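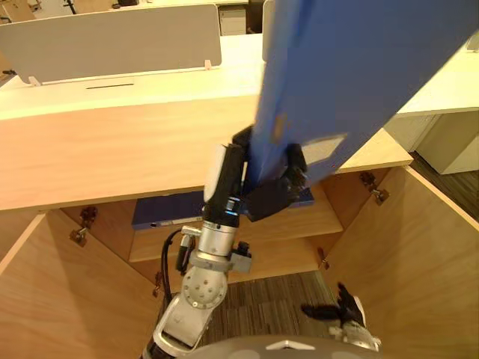 Blue board and open cabinet.

Home | Forums | Storage and Shelving | New Posts | Search

Print this thread | E-mail this thread

Sagging shelf under paper records, 3 ft span

Posted by mbucur_shop, Jul 28, 2021
Shelf is 3/4 in. particleboard with veneer, 3 ft between pins, no center support. Load is archive paper. Deflection at midspan is past 1/4 in. and it has not come back after unloading. Replace with plywood, or flip the shelf and keep going?

jconneely
Flip it and you get the same sag in a year. Particleboard creeps under constant load. What you measured is permanent set. The short-term stiffness tables don't cover that, so people size the shelf from the table and then wonder.

hilkka_h
Disagree on replacing. Glue a hardwood strip to the front edge, 1-1/2 in. deep, and the existing shelf is fine. I did 20 of them for the Dellodton office in April and none has moved past 1/32. 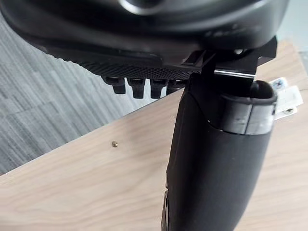
The strip has to be glued along its full length. Brads alone let it slip against the shelf and you lose most of the benefit. Mine were clamped overnight.

jconneely
April to now is not a creep test. Check them again in two years.

hilkka_h
Fair, but the strip carries most of the bending and solid maple creeps far less than the board.

raed.b
What is the actual load? Packed letter paper is heavier than most people guess. I weighed ours on a platform scale and a cabinet full came to 270 lb across 3 shelves. That is 90 lb each, or 30 lb per running foot. At that number I would not trust plain particleboard at 3 ft with or without a flip.

mbucur_shop
Close to that. Top shelf is lighter. Pins are the 5 mm steel type, from Medve.

raed.b
Then look at the pin holes too. Ours had gone oval at the front before the shelf looked bad. 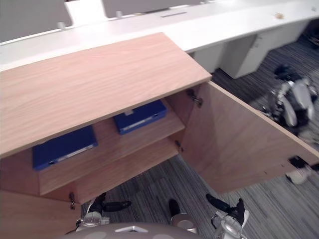
Photo: Man-sik Yoon

Sleeves fixed it. Drill out, press in a brass sleeve, same pin. If the hole is already torn, move the whole row over an inch.

jconneely
Or cut the span. A center divider takes 3 ft to 18 in. and deflection drops by a factor of 16 for the same load per foot if you cut the shelf in two. No strip, no maple, no argument.

hilkka_h
And no room for anything wider than 18 in. He has drawings in there, if I read his other thread right.

mbucur_shop
Some. Going with the strip on the lower two and new plywood on top. Will post readings.

Print this thread | E-mail this thread

Previous | Next | Back to Storage and Shelving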